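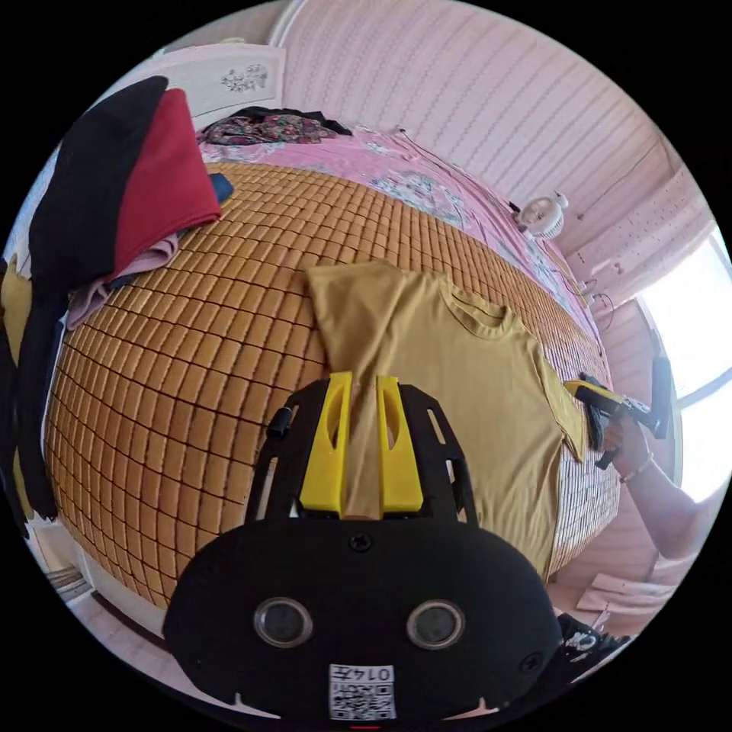 Figure 3. View from a hand-held gripper over a T-shirt on a woven mat, with a second gripper holding the edge of the sleeve. The device label reads upside down from this camera.

4. Working rules for bedroom and laundry tasks

4.1 Where the rules came from

I should say up front that we did not start with a rulebook. We started with a couple of grippers, a spreadsheet and a lot of confidence, and the rulebook grew out of the mess that followed. By the time Margit Lindholm sat down with me in June to write things up properly, we had roughly 3,000 episodes from homes in and near Bundmont, and the instructions people were working from existed as three different documents that disagreed on small points (one of them still told operators to press a button the grippers don't have any more). The version described in this section is the one we call the Garosora rules. It has nine rules. I won't go through all of them, as the full text is in the appendix and some are pretty dull, but the ones that touch cloth on beds caused the most arguing and I'd like to get that arguing down on paper.

Beds are a funny case. Most written guidance we could find assumes a bench, a table or a cell with a fence around it, and a bed is none of those. It's soft, it's usually pushed up to a wall, and it belongs to somebody who is going to sleep in it that night. Clothes on a bed also behave differently from clothes on a table, and you notice it quickly when you try to pinch a hem with two stiff fingers and the mattress just sinks away under you.

4.2 Surface and layout (rules 1 and 2)

Rule 1 says the operator picks a surface and sticks with it for the whole session. If there's a mat, the mat stays. If it's bare sheet, it's bare sheet. Figure 3 has a bamboo mat covering most of the bed, with the pink sheet carrying on past the far edge, and I'm rather fond of this setup. The dark seams between the tiles give our tracking something crisp to hold on to, where a plain white sheet gives it next to nothing. Idris Bellis wanted us to hand out a standard mat to every household for exactly that reason. I was against it and I still am! The whole appeal of going into homes is that you get what people have, and if we roll our own mat out on every bed we've built a lab with nicer wallpaper. We settled on writing the surface type into the session notes and leaving the bed alone.

Rule 2 is about the rest of the clothes. Finished or waiting items go in one pile, at one side, and the pile doesn't move during an episode. It can be as scruffy as it likes. We tried a stricter wording at first, with a minimum gap between the pile and the garment being worked on, and operators spent so long nudging piles about that Yayra Akpalu came back from a Saturday session and told me to delete it. So I deleted it. The current text asks only that the pile doesn't touch the working garment at the start. Other things may stay on the bed if they were there already, and they often are: there's a bunched floral garment up by the headboard in Figure 3, well clear of the T-shirt. I like having that sort of thing in the data. A folding policy that gets upset by a stray blouse is not going to be much use to anyone.

4.3 Two devices, one garment (rule 3)

Our rule for paired grippers is short. Both devices should be recording before either one touches cloth, and each should have its fingers in its own camera's view the whole time. That second half sounds too obvious to write down. But the camera sits behind the fingers, and once a sleeve flops up over them you lose the very part you came for. Operators can't see this as it happens, so we ask them to watch the fingers themselves and lift the tool clear if cloth rides up on them.

The bit people get wrong is the holding hand. One gripper often just anchors the fabric, like the one on the sleeve edge in Figure 3, and it's tempting to treat that one as a paperweight and let the wrist wander. Then when you play the two streams back together, the anchor is drifting for no reason you could explain to a robot. We now say that a holding gripper should hold still or let go, and it shouldn't do a bit of each. Florin Cozma reviewed 600 of the earlier episodes against this wording and rejected a fair whack of his own work, which I thought was very sporting of him.

We also bar bare-hand help. If a corner won't flip with the fingers, the operator can try again, try from the other side or end the episode, but they can't reach in with a free hand to sort it out. Failed attempts are kept and marked as failed. I had to fight for that one as well, because the first instinct of every new operator is to bin the bad ones and hand over only the lovely ones, and then we'd know nothing about how often cloth wins.

4.4 Device labels (rule 4)

Every gripper carries a QR label with a short number on the rear housing, and the label has to stay readable in the recording. That's the rule, all of it. Early on we relied on file names for telling devices apart, and file names get changed by tired people late in the evening. A number that's in every picture can't be renamed. It does read upside down from the camera, as with the 0147 in both figures, and I've had two separate requests to turn the stickers round. Please don't. The software has been told which way up they are, and a mixed fleet with some labels one way and some the other would be far worse than a consistent fleet that makes reviewers tilt their heads.

Kwan, our checking script, reads the label at the start and at the end of each episode and complains if they differ or if it can't find one. It complains a lot when the light is poor. The rule for poor light is to open a curtain or turn on a lamp before the session and then leave it alone, and the rule for a strong window is to keep your back from blocking it halfway through.
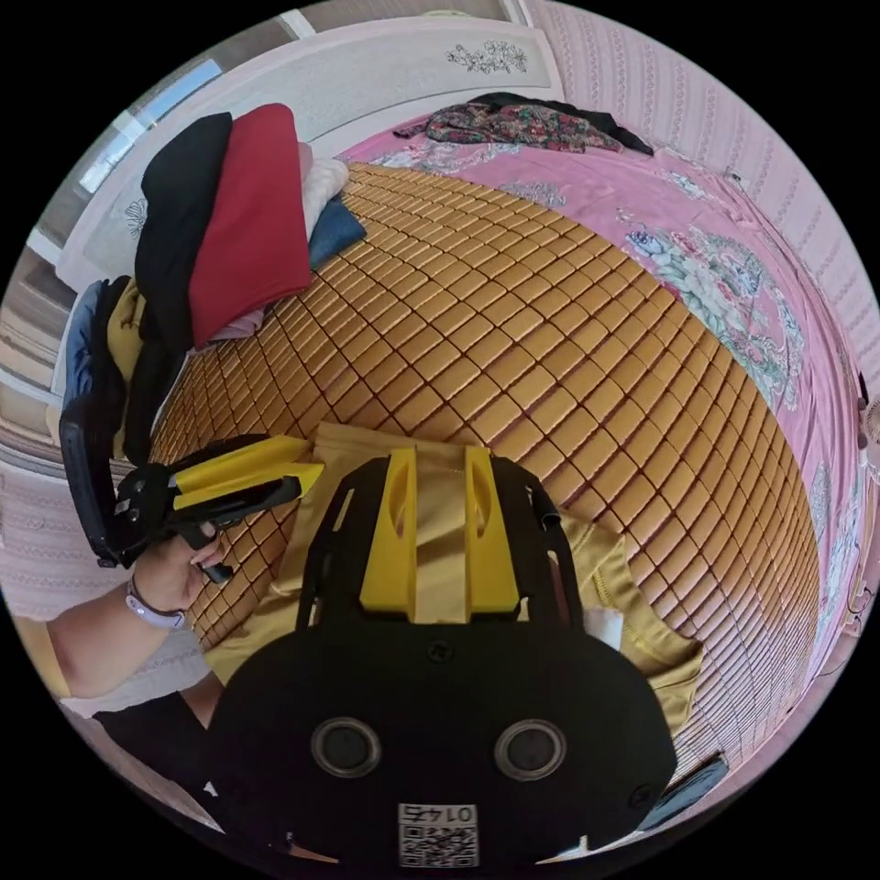
Figure 4. Another view from the same bed as Figure 3, with a second gripper held at the left. The wide lens takes in the wrist, the folded pile, the bag and the wallpapered wall on the right.

4.5 What the camera takes in (rules 5 and 6)

I'd ask anyone planning this kind of work to spend a minute with Figure 4 before they write their consent form. The task is a mustard garment on a mat. The lens, though, gets the window, the headboard with its grey floral engraving, a bag leaning at the side, and the wallpaper, and it gets the operator's arm with the band on the wrist. There's also a black electronic device near the edge of the mat at the lower right, possibly a phone, and "possibly" is as far as I'd go. For privacy purposes we treat anything that might be a phone as a phone.

Our first consent form talked about "the work area", and when Lorena Lucero read it she asked me where the work area stopped. I drew her a rectangle on the bed. She held one of the grippers over her own desk, looked at the playback, and handed me back the form with the rectangle crossed out (fair enough). Rule 5 now says consent covers the room, everything in it and anybody who might walk into it, and the householder is shown a short sample recorded in that same room before signing. Seeing the sample does more than any paragraph I could write. People go and take the letters off the dresser without being asked.

Rule 6 deals with the operator's own things. Screens go face down or out of the room. Watches and bracelets are allowed. We had a long back-and-forth on that, with Margit for banning them on the grounds that a wristband makes a person recognizable across sessions, and me worried that we'd end up with a data set in which no human being wears jewellery. The compromise is that they can be worn if the operator is happy to have them recorded, but a lit watch face showing messages has to be switched off. Bags may stay where they are so long as nothing with a name or an address is poking out of them. Faces are the hard line: any episode with a face in it, mirrors included, comes out before anything is shared.

4.6 Keeping it civil (rules 7 to 9)

The last three are mostly manners, and I'll be quick. Rule 7 covers the trigger and the pinch points, and says nobody but the operator handles a device, kids especially. Rule 8 says fingers get wiped between households and again after anything off the floor. Rule 9 is the stop rule. The householder can end a session at any point, with no reason given, and the operator packs up without trying to squeeze in one more shirt. We added the "one more shirt" wording after a session at the Killero flats where I was the operator and did precisely that. The householder was very nice about it, and I still felt like a goose.

4.7 What we'd change

The rules are weakest on fatigue. Holding a gripper out over a low bed is hard on the back, and we've got a line recommending breaks with nothing firmer behind it. Idris would like a fixed limit per operator and I'm coming round to his side. We also haven't worked out how to record the softness of a mattress in a way two people would agree on. At the moment the session form has a box that says "firm", "soft" or "other", and Yayra keeps writing "waterbed" in it to see if I'm reading them. The next revision will have a press test with a ruler, which we're trialling alongside the data in section 5.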